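Three months with a secondhand estate

So I've finally done it and got rid of the little hatchback. Eleven years we'd had together, and I did feel a bit of a traitor handing over the keys, but the boot was hopeless and my knees had started complaining on any trip longer than an hour. In its place I've got a dark green diesel estate that's as long as a bus and (so far, touch wood) just as dependable.

I bought it in February from Jaber, the small dealer out past the retail park. Leen Tannous had bought her van from them and kept telling me to go and look. I went in meaning to be very firm and grown up about it all. I had a list! Then I sat in the driver's seat, found the armrest was at exactly the right height, and the list stayed in my coat pocket. I did get them to knock £300 off for two tired tyres on the back, so I wasn't a complete pushover.

The first proper run was up to see my sister, 205 miles each way with the rain coming down sideways for most of it. What a difference. The old car used to shout at me above 50 and by the motorway I'd have the radio up so loud I couldn't think. This one just hums along. I got there, got out, and stood up straight like a normal person.

Parking is another matter. I've lived on this street for years and never noticed how short the spaces are. The first week I drove round the block four times waiting for a gap I fancied my chances with, and then the man from the end house came out and waved me in, which was kind of him and also mortifying. 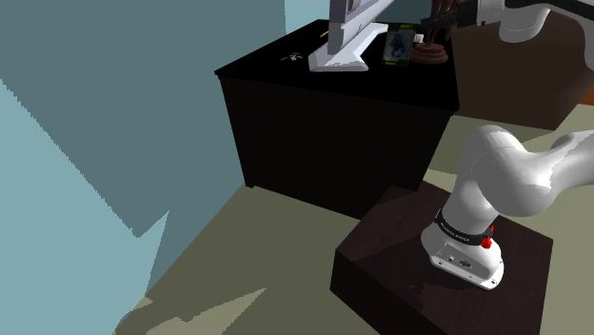
White monitor on the black cabinet, from the back.

Fuel has been a nice surprise. I write every fill-up down, I'm that sort of person, and it's costing me less per mile than the hatchback did, even with the extra weight. Insurance went the other way. My renewal came in £100 dearer and I spent a whole evening on the phone about it with a cup of tea going cold next to me. I got a bit of it back by putting my mileage down to what I really drive.

Moans? A few. The heater takes an age to get going, so I'm still in gloves by the time I reach work. The cup holder sits right in front of the gear lever and whoever designed it can't have owned a cup. And there's a rattle somewhere behind the glovebox that only turns up when I've got a passenger. Hanan Abou Jaoude heard it on the way to the garden centre and reckons it's a loose clip. I've had the glovebox out twice and found an old parking ticket and a mint.

But the boot! We got two bags of compost, a bay tree and a folding bench in there with the seats still up. I'd have needed three trips before.

Next job is those back tyres, which I've put off long enough. If anyone's had a decent all-season set on a heavy estate, leave me a comment, as I've got quotes for two makes and can't decide between them.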